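Speaker notes: Clearing the break room table
Berklow office, 5/29/21
Slot is 60 minutes including questions. Talk itself should run shorter.

Start
Wait for people to sit down. Say my name, say which floor I'm on. Thank Liliana Zanetti for the room.
Ask for hands: who wiped down a shared table at work this week? Who found one they wanted to walk away from?

What the talk covers
Shared tables at the end of a break. Desks were covered in the March session, so send anyone with desk questions to those notes. Kitchens and fridges are a separate talk and I won't get into them.

Sort first, wipe second
Most people pick up a cloth too early. They push things around, wipe the gaps, and the table looks the same an hour later. Go through what's on it before the cloth comes out.
Used tissue and used cups go in the trash right away. No sorting needed.
Packets and boxes need a look inside. An open flap doesn't mean the box is empty. At Trevlow we threw out a full box of tea that way and heard about it for a long time.
Anything closed and clean goes to one end of the table. Leave it there until the end of the day, then it goes on the shelf.

Slow down here. Give them time to look before moving on.

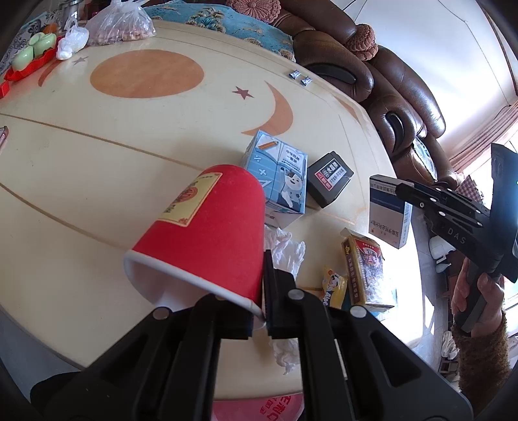 Kha Lục wrote back after the last session that the sorting takes too long when the break is short, and that on the Navaratnam floor they just put a tray out and everything unclaimed goes on it. The tray gets emptied on Friday. Kha Lục also said candy never makes it to Friday.

Answer to that: the tray is fine if one person has the job of emptying it. We tried it without a name attached and ended up with 2 trays. If your floor is small, use the tray. If it's a big floor with different shifts, sort at the table.

Paper cups
Tip it over the sink before it goes in the bag. Half the leaks in our trash bags were coffee.
A cup with a label on it still counts as trash if it's been used. People save them and then don't come back for them.
Don't stack used ones on the table.

Small boxes
Flatten the empty ones. If you can't read the label, ask around before you toss it. Somebody brought it in.

Wiping
Damp cloth, then dry. Go along the edge too. We buy Prorkance cloths by the case but any cloth works.

Questions
Expect one about who pays for supplies. Send it to Liliana.
Sign-up sheet is by the door. Remember to bring a pen.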